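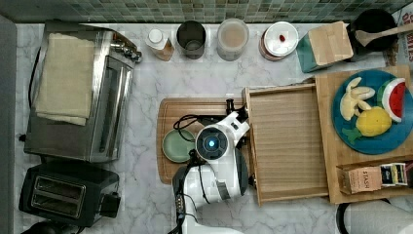
About Stukberg

Hi, and welcome! I'm the person behind Stukberg, which is a small testing business that tries out grippers, arms, cameras and controllers for people who are thinking of buying them and would like a second opinion first. I started it after spending 2 years in a job where we bought equipment off spec sheets and then spent months finding out what the spec sheets had left out. (Payload at full reach, anyone?)

Most of our testing is done at kitchen height, on a kitchen counter, with kitchen things. I get asked about that a lot. Labs are lovely and I've worked in a few, but the customers who ring me want to know how a gripper copes with a plate, a tea bag or a bit of toy fruit, with a toaster in the way and a tiled wall behind. So that's what we set up. Marble is a fairly mean surface, too. It's hard, it's pale, it throws glare back at a camera, and you hear it straight away when a fingertip comes down too fast.

What we do all day

A standard comparison is 69 tasks, and each gripper goes through the lot on the same arm with the same controller settings. Pick up the lemon, put the lemon on the green plate, take a tea bag out without bringing its neighbours along, that sort of thing. The tea bags are the nasty ones! They're thin, they lean on each other, and a gripper that looked brilliant on the banana will often go completely to pieces there. We log every attempt, including the embarrassing ones, and you get the full log along with the write-up.

Our biggest job so far was the Forley and Gaber comparison, two parallel grippers at nearly the same price. By the end of it we had 1116 logged attempts and I had very strong feelings about rubber pads. The Forley was quicker to close and the Gaber was kinder to anything soft, and I'd happily recommend either one depending on what's going to be in its fingers. If you're tossing up between them, drop me a line and I'll send you the report.

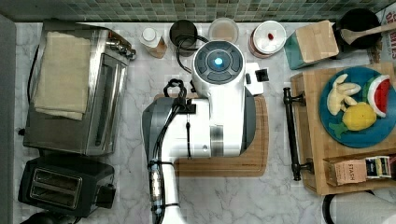 The arm at the counter, with the blue plate of toy fruit and the tea on the tray to its right.

Cameras and controllers

Cameras came later. I'd always treated them as something you bolt on and forget, and then a customer asked us to compare an overhead view with one at the wrist and the results were so far apart that I ran the whole set again to be sure. Clear jars and shiny metal are still my favourite way to find out what a camera is made of. We now do camera trials as a separate service, priced per view.

On the controller side we've been using the Zamico as our baseline since March. It's a bit plain to look at and the menus take some getting used to, but it behaves the same way every morning – and for a baseline that's most of what I'm after. Bring your own controller if you've got one, we'll run it next to ours.

A few practical bits

We don't sell equipment and we don't take commission from anyone who does. Loan units go back in the box they came in.

We've done 33 comparisons to date. A short one takes a week or so, a full one closer to a month, and I'll tell you before we start if I think the short one will do the job.

Visitors are welcome by appointment, and mornings are best. You're very welcome to bring along an object that's been giving you grief and we'll have a go at picking it up while you're here. The kettle's always on, and the tea that isn't part of the test is in the cupboard.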